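3.2 Play kitchen layout

Sessions used one toy kitchen, set up in the Junbridge playroom and left in place from June on. Counter order left to right - stovetop, then sink. Utensils on hooks under the range hood, microwave on the shelf higher up. Loose blocks stood in for food, no plates.
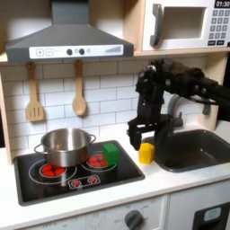 Figure 4. Toy kitchen counter with pot on the left burner, green cube and yellow block.

Placement of blocks relative to the burners was coded by Sanna and Kyei, 87 placements in all. Blocks on a burner rim were coded "stove", blocks on bare counter "prep". Disagreements (3) went to Lombardi, who's call was final.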